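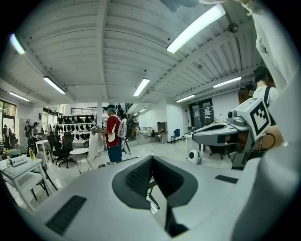
Ceiling deck and strip lights over the small white table.

June, 3.30pm. Back in the big room for the lighting walk-round before we order anything. Finau quote still not in, chase.

Ceiling is the ribbed metal deck, painted white, beams left exposed. Good for bounce, awful for echo. Couldn't hear myself once people came in. Ask Osden if the acoustic panels can hang off the beams or need their own rail.

Lights: all fluorescent fittings. One to the left looks a touch blue next to the rest. Wrong tube put in at last change?? Check the box in the store, should all be the same. The bright one on the right sits close to the dome camera, so leave the fitting where it is or we're re-doing that bracket too.

Meter on the small table: 1000 lux lights only, didnt expect that much. By the windows, blinds up, 2000. Far end 200, hopeless for bench work. Repeat after dark, the window reading is mostly daylight.

Table itself OK. White top throws glare back at you when seated, try a grey mat. Office chair too low for it, swap with one from Joseph room.

To do
- tube colour, left side
- 3 more readings at the far end, same hieght as table
- Bralivus sample fitting, try over the benches first
- grey mat
- spare keys for store, still missing

Stopped 4.15, room needed.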